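Effect of Supplement Rate and Moisture on Oyster Mushroom Yield on Wheat Straw

Term project report, Crop Production Practicum
Work carried out at the Weltora teaching farm

Summary

We grew oyster mushrooms on chopped wheat straw with four levels of wheat bran and two moisture levels. Total fresh yield from all bags was 3,767 g over two flushes. The best treatment was 10 percent bran at the lower moisture level. Bags with the highest bran rate started well but lost the most to green mold. We recommend the middle bran rate for the teaching farm and suggest that drainage time after soaking be checked with a squeeze test for every batch.

1. Background

Oyster mushrooms grow on many kinds of plant waste. Straw is the usual choice for beginners because it is cheap, light and easy to treat with hot water. It does not have much nitrogen, so growers often add bran, soybean hulls or another supplement. The supplement feeds the mushroom, but it also feeds molds and bacteria, and a rate that works in a clean room with sterilized bags can fail in a simple shed where the straw is only pasteurized.

The teaching farm has grown oysters in its Drilitness shed for several seasons without a written recipe. Bran was added by the scoop. Yields went up and down from batch to batch and there was no way to tell if the bran, the water or the weather was the cause. Our project was set up to give the farm a starting recipe it could write on the wall.

2. Questions

We wanted to know the following:

Does adding bran raise the yield on pasteurized straw in this shed?
At what rate do losses to mold cancel the gain?
Does a longer drain after soaking change the result?

3. Materials and methods

3.1 Straw

The straw came from one stack at the Ji field on the south side of the farm. It was bright and had no visible mold. We ran it through the garden chopper once. Most pieces came out a little shorter than a finger, with some longer ones that we left in. Using a single stack was important to us because older batches at the farm had mixed straw from different years.

3.2 Treatments

There were four bran rates, given as a percent of the dry weight of the straw: 0, 5, 10 and 20. Each rate was made up at two moisture levels. The wetter straw was drained for one hour after soaking and the drier straw was drained overnight on a rack under a clean sheet. This gave eight treatments. We made two bags of each treatment, for a total of 16 bags.

Each bag held 200 g of dry straw before water was added. Bran was weighed separately for each bag and mixed in by hand after draining, so the amount did not wash out with the water. The bran had been heated in the oven in a covered tray and cooled before use.

3.3 Pasteurizing and spawning

Straw was packed in mesh sacks and held under hot water in a steel drum. We kept the water between 160 and 170 degrees F for an hour and a half. A brick was used to keep the sacks under the surface. The temperature was read at the top and the bottom of the drum with a probe thermometer, and the bottom was always a few degrees cooler until we started stirring.

After draining and cooling we mixed in Grurnix grain spawn, 20 g per bag. Every bag got the same amount regardless of bran rate. Tables were wiped with alcohol and we wore gloves. Bags were closed with a twist tie and pierced with a clean nail in eight places.

3.4 Incubation and fruiting

Bags were hung in the dark end of the shed at room temperature until the straw was white all over. They were then moved to the bright end, where the door was opened twice a day and the walls were misted. We cut two slits in each bag on the day it was moved. Mushrooms were picked when the edges of the caps began to flatten, and the whole cluster was twisted off at once.

3.5 Records

Each bag had a number written on tape. The numbers were drawn from a bowl so that bags of one treatment would not all hang next to each other. Fresh weight was taken within a few minutes of picking, after trimming loose straw from the base. We wrote weights in a notebook in the shed and copied them to a spreadsheet at the desk the same day. Two people read the numbers aloud and checked them. One weight from the first flush had been entered twice and was corrected.
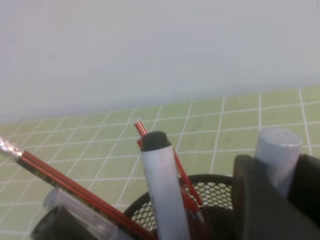 Figure 1. Pens in a mesh holder on a gridded cutting mat.

4. Results

4.1 Time to full growth

Bags without bran were the slowest. They took 20 days to turn white. Bags with 5 or 10 percent bran were ready two to three days sooner. The bags with 20 percent bran were the fastest for the first week, but several then stopped with a yellowish line across the straw, and green patches showed up on the far side of that line.

Overnight draining made a clear difference at the bottom of the bags. In the wetter bags, water collected in the lower corner and the straw there stayed brown and smelled sour. We made extra holes in the lower corner of those bags on day six. All of the wetter bags were given the same extra holes so that they could still be compared with each other.

4.2 Yield

Fresh weight is given below as the average per bag over both flushes.

No bran, wetter: 182 g
No bran, drier: 201 g
5 percent bran, wetter: 240 g
5 percent bran, drier: 283 g
10 percent bran, wetter: 268 g
10 percent bran, drier: 342 g
20 percent bran, wetter: 127.5 g
20 percent bran, drier: 240 g

The drier straw gave more at every bran rate. The gap was smallest with no bran and largest at 20 percent. The first flush made up most of the total in all treatments. The second flush was small, and in the bags with mold it did not come at all.

If yield is compared with the dry weight of the straw, the best treatment gave 171 percent. This figure counts only the straw. Counting the bran as well, it comes to 155 percent, and we think this second figure is the fair one to use when comparing with other recipes.

4.3 Contamination

Green mold was found in five bags. Three of these were the 20 percent wetter pair and one of the 20 percent drier bags. The other two were one bag at 10 percent wetter and one at 5 percent wetter. No mold was seen in the bags without bran. Bags with spreading mold were taken out of the shed after the first flush and closed inside a second bag.

5. Discussion

Bran raised the yield up to the 10 percent rate. Above that, the losses were larger than the gain. The straw was pasteurized but not sterile, so some mold spores were always going to be present, and the extra food at 20 percent let them get ahead of the mushroom. The yellow line in those bags was probably the edge where the two growths met.

The effect of draining was bigger than we expected before we started. The teaching farm has always drained for one hour or less. Holding the straw overnight costs nothing except space for the rack. There is a risk of the straw getting dirty during that time, and we did not test how much the clean sheet helped.

We did not measure moisture in an oven. We used the squeeze test, where a handful of straw squeezed hard should give a few drops but not a stream. The wetter straw gave a thin stream and the drier straw gave two or three drops. This is enough to tell the two levels apart but it cannot be turned into a percent.

Spawn rate was kept the same for all bags. A higher spawn rate might protect the bags with more bran, as the straw would be covered sooner. Spawn is the most expensive part of the recipe, so the farm would need to weigh that cost against the extra crop.

6. Problems during the work

The mister in the bright end clogged during the first flush and the caps on the upper row dried at the edges. Those bags were misted by hand until it was cleaned. Bags from different treatments hung in that row, so we do not think it favored any one of them.

Fungus gnats appeared late in the project. Sticky cards were hung near the door. The numbers stayed low and no larvae were found in the picked clusters.

With only two bags per treatment, one bad bag has a large effect on the average. The two bags at 10 percent drier were close to each other. The two at 20 percent drier were far apart, with the moldy bag giving less than half of what the clean one did. That average should be read with care.

7. Recommendations for the shed

Use 10 percent bran by dry weight of straw. Weigh it.
Drain overnight and do the squeeze test before adding spawn.
Punch holes in the lower corners of every bag at filling.
Stir the drum while heating and read the temperature at the bottom.
Write the stack and the filling date on each bag.

A follow-up trial should use the 5, 10 and 15 percent rates with at least five bags each, all drained overnight. The spent straw from this trial was put in the compost bay beside the shed, except for the moldy bags, which went out with the trash.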